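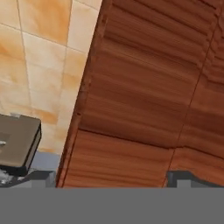
So I've finally moved all my notes out of Anar. If you've been reading this blog for a while you'll know I've been threatening to do it since the summer, and you'll also know that I threaten to do a lot of things.

A bit of background for anyone new. I take a silly number of notes. Recipes, bits of code, things the dentist said, half a plan for a garden pond, the serial number of the boiler. For years they all lived in Anar, which I wrote about very fondly when I first switched to it, and I stand by most of that post. The search was quick, the Mac app was lovely to type in, and it never once lost anything of mine.

Then in June they brought out the big new version, and it's been downhill ever since. The old sidebar went. Tags became "topics", which do the same job but take two more clicks. Worst of all (for me, anyway, I realise normal people won't care) they moved the plain text export into the top subscription, so if you're on the cheap plan you can only get your notes out as one enormous PDF. A PDF! Of my shopping lists!

I grumbled about it for months and paid for one month of the top plan just so I could press the export button. It wasn't the money so much. I just didn't like the idea that getting to my own notes in a sensible format was now a luxury feature.

Anyway, I had 2853 notes in there. I'd have guessed 1000 at the very most. The export took most of an evening, mainly because it gave up twice halfway through without saying why, and the third time I left the laptop alone on the kitchen table with the lid open and the screensaver turned off and it went through fine. Make of that what you will.

The app I've gone to is called Arside. It's not new and it's not fashionable, and the website looks like it was last touched when I still had a phone with buttons. But it does one thing I've wanted for ages, and that's keep every note as an ordinary text file in an ordinary folder. No database, no special format. If I delete Arside tomorrow, the folder is still there and I can open the whole lot in any editor I like.

I did try Neves first, since so many of you suggested it. It's very pretty and I can see why people love it. I lasted nine days. The trouble is that it wants to be your diary and your to-do list and your calendar too, and every time I opened it to jot something down it asked me how I wanted to plan my morning. I don't want to plan my morning, I want to write down the name of a paint colour before I forget it.

Importing into Arside was mostly painless. You point it at a folder and it reads what's there. There were a few snags, which I'm putting down in case somebody else is searching for the same thing at midnight:

Anar puts the date at the front of every file name and Arside sorts by name unless you tell it otherwise, so my list looked completely mad until I found the setting (View, then Sort by, then Modified).

Attachments come out in a separate folder and the links to them break. There's a tick box for this in the Anar export window called "relative paths". It's off to begin with. Tick it.

Accents went funny in 89 of my notes, nearly all of them recipes. Crème fraîche turned into something that looked like swearing. I fixed them with find and replace and a podcast on.

Tags do come across, but only as words at the bottom of the note with a hash in front. Arside understands those, so it works, it's just a bit ugly if you had as many tags as I did. I've been pruning as I go. I had one tag called "misc" and another one called "other", and I could not tell you what the difference was meant to be.

I also threw out a great heap of stuff along the way. Wifi passwords for holiday cottages, directions to a party in Mundonstead I don't remember going to, four separate notes called "IMPORTANT" with nothing in them. I'm down to just under 2000 now and I haven't missed any of it so far.

What don't I like? The phone app is weak. It opens fast enough, but there's no way to add a note from the lock screen, and syncing goes through whatever cloud folder you already use, so every so often I get a duplicate with "conflicted copy" stuck on the end. That happens if I edit the same note on the phone and the laptop in quick succession, which I do more than I thought. There's no dark mode on the phone either, and I do a lot of my noting in bed.

The typing side is good though. It's quick, even on my old laptop, and the search is every bit as fast as Anar's was. You can set the font and the line width and then all the buttons go away until you move the mouse. I've got it in a big chunky typewriter font at the moment and I'm enjoying it far too much.

It's a one-off payment as well, with a free trial that doesn't ask for a card.

I've cancelled Anar as of this morning, 27/12/2020, and they sent me a survey with a box for "anything else you'd like to tell us". I wrote quite a lot in it. I'll do another post once I've worked out the templates in Arside, and if anyone has found a way round the conflicted copy business, please leave a comment!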